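Firkberg Corridor dispute

The Firkberg Corridor dispute is a disagreement between the republics of Kullex and Tollero over the status of a strip of upland territory along the river Rainer. The corridor covers 1067 square kilometers and has been under Tolleran administration since the armistice that ended the border war between the two states. Kullex claims the whole of the territory. Tollero regards the armistice line as the permanent border. The dispute is usually classed as a frozen conflict, although exchanges of fire have taken place on the upper Rainer in most years.

Background

Before independence, the corridor was governed as a district of the Kullex province, but its tax office and courts were in Tollero. The two arrangements were never reconciled. When the provinces became separate states, each government relied on a different set of records. Kullex cited the provincial map, on which the boundary follows the western ridge. Tollero cited the court register, under which all settlements east of the river answered to the magistrate at Firkberg town.

The population at the last joint census was mixed. Most upland villages spoke Kullexi, while the river towns and Firkberg itself spoke Tolleran. Both languages were used in trade and in the lower schools.

Armistice

Fighting began in November, after Kullex customs officers were expelled from the Rainer bridge. Tolleran forces took Firkberg within two weeks and reached the western ridge before the winter. The armistice was signed at the bridge at 4 in the morning and took effect at noon. It has nine articles. Article 3 sets a demilitarized belt on both banks of the river. Article 5 provides for the return of displaced persons but gives no schedule. Article 8 states that the line of separation "shall not prejudice the final settlement," a phrase that both governments quote in support of their own position.

The Kullex parliament ratified the text with a reservation on Article 5. Tollero did not accept the reservation, and the legal effect of the ratification is still contested.

Monitoring mission

A civilian mission has observed the line since the armistice. Its first head, Hilde Willems, set up four permanent posts and a system of daily reports. Her successor, Joris Wuyts, reduced the number of posts to three and moved the headquarters from the Kullex side to Firkberg town. Kullex protested the move and for one year refused to renew the visas of mission staff.

The mission may record violations but may not assign blame. It recorded 2044 violations in its first full reporting period and 2262 in the second. Most involved small arms fired at night. Both sides dispute the method of counting, under which a single burst of fire and an exchange lasting several hours are each entered as one event.

Displaced persons

Families who left the corridor during the war settled mainly in the southern districts of Kullex, where temporary housing was later converted to permanent use. Under Kullex law they keep the right to vote in the corridor's former constituency, which continues to return two members to parliament. Tollero does not recognize these elections.

A limited family visits program allows up to 100 persons a month to cross at the Rainer bridge. Visits may last five days. Applicants must be registered with the mission, and children under twelve travel on a parent's permit. The program has been suspended three times, in each case following an incident on the ridge.

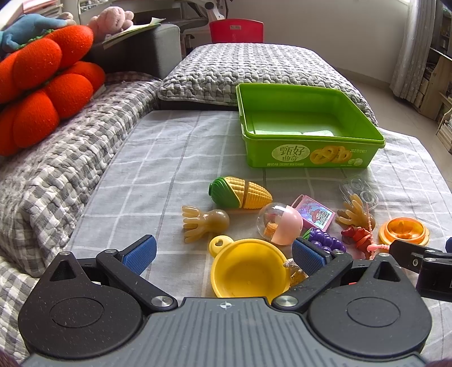

Negotiations

Three rounds of talks have been held. The first, chaired by Wouter De Bruijn, dealt only with prisoners and the return of remains, and ended in a signed protocol that was carried out in full. The second, under Ingeborg Mösli, produced a draft known as the Mösli paper. It proposed self-government for the corridor under Tolleran sovereignty, with a guaranteed road link to Kullex and a vote on final status after fifteen years. Tollero accepted the paper as a basis for talks. Kullex rejected the sovereignty clause and withdrew.

The third round was led by Busisiwe Mokgethi and put aside the question of status. It covered water rights, the reopening of the rail line, and mobile telephone coverage in the demilitarized belt. Agreement was reached on water only. A joint board now sets the release of water from the upper Rainer dam twice a year.

Alliance policy

Kullex has sought membership in a western defense alliance under every government since the war. Critics of the application argue that a state with an unsettled border cannot be covered by a mutual defense clause without first defining which territory the clause protects. One proposal would limit the guarantee to land under the effective control of Kullex. It has been opposed in the Kullex parliament on the grounds that it would amount to recognition of the armistice line.

Tollero holds no alliance commitments. Its constitution bars foreign bases, but a training agreement with a neighboring state permits visiting units to remain for up to six months.

See also

Rainer water board
Mösli paper
Politics of Kullex
Foreign relations of Tollero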